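Dureza del agua y descalcificador: notas de abril

El agua de mi calle sale a 42 grados franceses. Lo medí con el kit de gotas en el grifo de la cocina, a las siete de la mañana, después de dejar correr el agua un par de minutos. La compañía publica un valor medio para todo el municipio que no me sirve, porque mezcla dos captaciones distintas.

El descalcificador es un Geveo de segunda mano, con válvula volumétrica. El anterior propietario lo tenía programado por tiempo, una regeneración cada miércoles, hubiera consumo o no. Lo he pasado a modo volumétrico con un ciclo de 4,000 litros y una reserva para un día. El manual de la válvula da por hecho que la dureza se introduce en grados alemanes y solo lo menciona en un pie de tabla. Quien meta el valor francés sin convertir regenerará casi el doble de lo necesario.
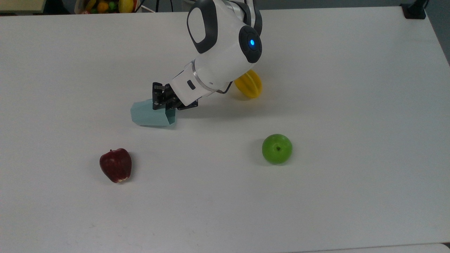

La conversión es multiplicar por 0,56. Con 42 franceses salen 23,5 alemanes; la válvula solo admite enteros, así que puse 24.

Queda el mezclador. Agua a cero en toda la casa no tiene sentido: el jabón no aclara bien. Abrí el tornillo de bypass un cuarto de vuelta, medí, y repetí hasta quedarme en 8 franceses. Ataahua Hapeta me escribió tras la entrada anterior para sugerir que midiera con caudal alto y con caudal bajo. Tenía razón, hay una diferencia de dos grados entre ambos.

En sal, he comparado las pastillas Pryor con las Drorkano. Las segundas dejan más poso en el fondo del depósito. El contador marca 696 litros desde la última regeneración. Cuando complete el ciclo vuelvo a medir y actualizo la tabla.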